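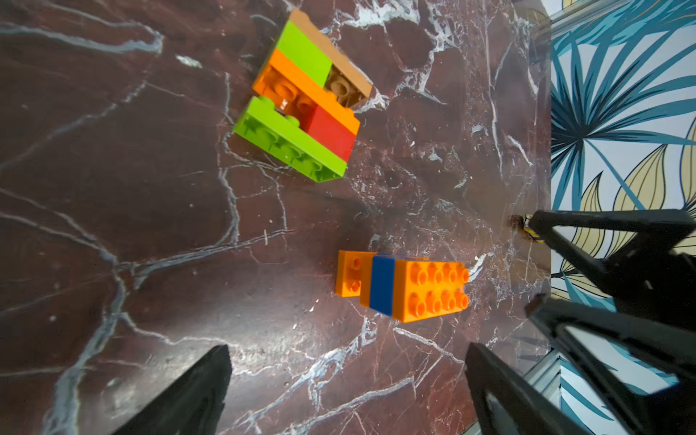
Visit to the Fondby exam board open day
22 Jul 2018

We took the early bus from Ukar and arrived before the doors opened. The board had invited parents to see how the school papers are checked. Our group had 33 people, and the tour took 90 minutes.

In the marking room, each answer sheet gets a code in place of the name – two teachers read it, one after the other. I asked about rechecking. The request must come within five days after the results, and the form is at the Yeoman Street office.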